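Section 4: Setting up your lift pass and collection locker

These instructions apply to the Firard pass, valid on all lifts in the Clukbridge ski area. Guests holding a paper voucher must exchange it at the Aguiar ticket office before starting.

1. Sign in to your account and select "Activate pass".
2. Enter the number printed on the reverse of the card. Children under 3 travel free but must still be registered.
3. Choose your first day of skiing. The start date may be changed up to 2 times.
4. Select a collection locker at the Pulov base station. A code will be sent to your telephone.
5. Open the locker within 45 seconds of entering the code. If the door does not release, wait for the red light to go out and enter the code again.

Note: The pass should be carried in a left-hand pocket, apart from mobile telephones and other cards. It does not need to be shown at the gates.

Caution: Do not bend or pierce the pass. A damaged card will be refused at the gate and a replacement fee will be charged.

Lockers are emptied every Thursday evening. Uncollected passes are held at the ticket office, where they may be claimed on production of identification. Enquiries concerning lost passes should be addressed to Ineke Schouten, Guest Services.

4.1 Clothing and small items

Lockers may also be used for gloves, socks and hats. Wet articles must not be left in them overnight.

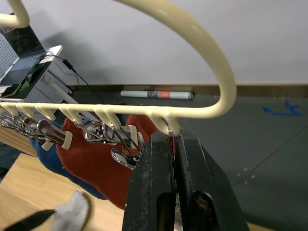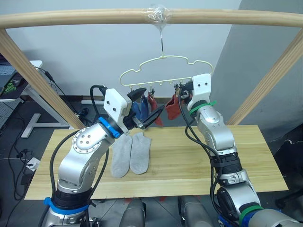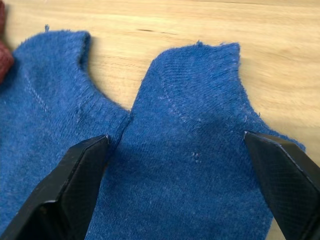
Fig. 4: Hanger with clips (first and second pictures); blue socks on the table (third picture).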